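租房厨房翻新，台面到底选深色还是浅色？吵了两年了

盖德赛德小住户（楼主）
各位邻居好，先说说情况。我和爱人在 Gidside 租的这套房子，房东人很好，答应厨房由我们自己挑台面，他出材料钱，工钱我们自己付。从七月开始看样板，到现在还没定下来，我妈说浅色显干净，我爱人说深色耐脏，两个人隔着电话都能聊到半夜，我夹在中间只好上来请教大家。预算不高，平时一天做两顿饭，炒菜多，偶尔烤点东西。水是硬水，水壶用一阵就一圈白。过来人多说几句吧，啰嗦一点没关系，我爱看！

老锅新铲
浅色，闭眼选浅色。我家上一套是黑台面，水一干全是印子，硬水地区更要命，擦完一遍侧着光看还是花的，天天跟它较劲。换成米色以后心情都好了，面粉撒上去也不碍眼。

Brayan Correa
楼上这位我得小小反对一下。我家深灰台面用到现在，酱油、姜黄、红酒都招呼过，一点颜色没吃进去。朋友家那块浅色的，灶边上早就黄了一圈，拿小苏打敷了好几回也没全下去。水印是真的有，可是亮面才明显，选哑光的会好很多。楼主去看样板的时候，带一小瓶自来水去，滴两滴等它干，比听谁说都管用。
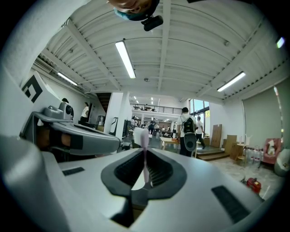
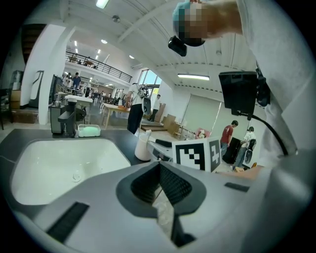
说回楼主纠结的颜色，我觉得还要把水槽一起考虑进去，别单看一块板子。很多人先定了台面，水槽随便配一个，装好了才觉得别扭。我自己喜欢深浅搭着来，像第二张里那样，深灰的台面配一个白色方水槽，龙头再用黑的，整个就很利落，你爱人要的耐脏和你妈妈要的亮堂都占了一点。白水槽会挂茶渍，晚上洗完碗顺手用海绵抹一圈就行，不费什么事。圆角的比直角的好擦，这个我是真心推荐，直角那种缝里的东西要拿牙刷抠。

老锅新铲
白水槽我不敢苟同哈哈。我家铁锅往里一放就是一道灰印子，看着像裂了似的，每次都吓一跳。不锈钢虽然土一点，摔个碗进去碗还有救。

Brayan Correa
铁锅那个印子用去污膏能擦掉的，是锅上的金属蹭上去了，槽没坏。不过摔碗这一条我认输，去年我摔了两只，都是我爱人最喜欢的那套里的，到现在还会被提起来。

Édgar Bermúdez
做过几年安装，插一句。颜色你们慢慢商量，先把尺寸和挡水条的事情问清楚。我见过太多人颜色挑了几个月，最后后沿没留挡水，水顺着墙缝往下走，柜子先泡坏了。另外龙头离墙要留出手能伸进去擦的空，不然后面那一条永远是脏的。板材我以前常装 Galindo 和 Brekden 两家的，Galindo 的哑光手感细，Brekden 便宜一些，深色选择多，货号 3001 那块深灰样板你可以要来看看，带点细颗粒，水印不太显。样板一定要拿回家，早上看一次，晚上开灯再看一次，店里的灯都是骗人的。

盖德赛德小住户（楼主）
谢谢师傅！挡水条我们完全没想到，刚刚跑去厨房看了，现在这块后面就是一条发黑的缝，怪不得柜子里总有股味道。样板已经打电话去要了，要等 15 天。白水槽的事情我转告了我妈，她一听就高兴了，说她早就是这个意思（她之前明明没提过水槽）。我爱人还在坚持全套深色，今晚接着谈。

豆角焖面
我来唱个反调，租的房子何必这么讲究呢？我们在 Drellirska 那边住的时候，买了张大案板往旧台面上一盖，切菜揉面都在上面，搬家的时候卷铺盖就走，一分钱没多花。

老锅新铲
话不能这么说呀，房东都肯出材料钱了，这样的房东上哪儿找去。再说天天站在那儿做饭的人，看着舒服也值这点工钱。

盖德赛德小住户（楼主）
我们打算长住的，合同刚续上，所以还是想弄得顺眼一点。不过大案板这个主意我记下了，揉面正好用得上。等样板到了，我把自来水也滴上去试一试，回来跟大家汇报。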